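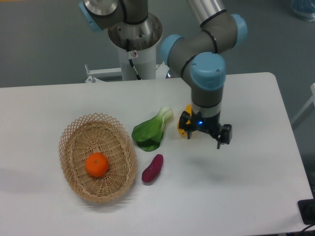 Setup used to be the part that ate the week, according to Wafula Okoth, and with the new kit the arm was sorting produce before lunch on the first day.

Tamolano today opened orders for Corer, a pick-and-place kit for mixed fruit and vegetables. The kit adds a two-finger gripper, a control unit and the Revow planning software to an existing collaborative arm. It is intended for small packing rooms, test kitchens and research benches where the items change often and the batch sizes are small.

Corer handles loose items on a flat work surface and places them in a basket, tray or crate. Items do not need to be lined up or spaced evenly before a run. The operator marks the work area once, names the items to be picked and sets the drop point. Revow then plans each grasp separately and sets finger opening and closing force by item class. Leafy heads are taken at the stem end. Round fruit is gripped across its widest point. Long roots and tubers are gripped near the middle and turned during the lift if the drop point calls for it.

The release version ships with 30 item classes. Users can add their own by presenting six samples of the item to the system, one at a time, in different positions. Added classes are stored on the control unit and can be copied to a second station over a local network. No outside connection is needed for normal use.

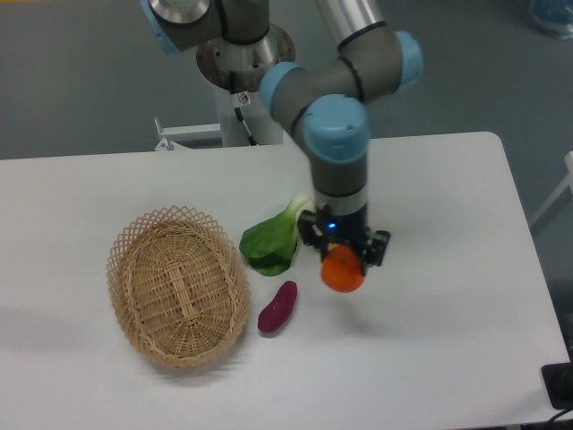
Grip force is limited in software and again in the gripper itself. If a finger meets more resistance than the class allows, the grasp is stopped and the item is left in place — the arm then moves on to the next item and comes back to the skipped one at the end of the run. Each skipped grasp is written to the run log with the time, the item class and the force reading.

Tamolano ran the kit through 2062 picks before release, using whole produce bought from local markets. The log format and the test procedure are included in the manual so that buyers can repeat the runs with their own stock.

"We spent most of the work on the drop, which gets less attention than the pick," said Atieno Mutiso of Tamolano. "A soft fruit can survive the grip and still bruise when it lands on a hard rim."

Corer is supplied with the Queiroz mounting plate, a cable set and one spare pair of fingers. The arm, table and baskets are not included. Software updates are free for the first 1000 hours of operation. Deliveries begin in May, and phone support is available on weekdays and on Saturday mornings.

Orders and technical questions can be sent to the Tamolano sales desk.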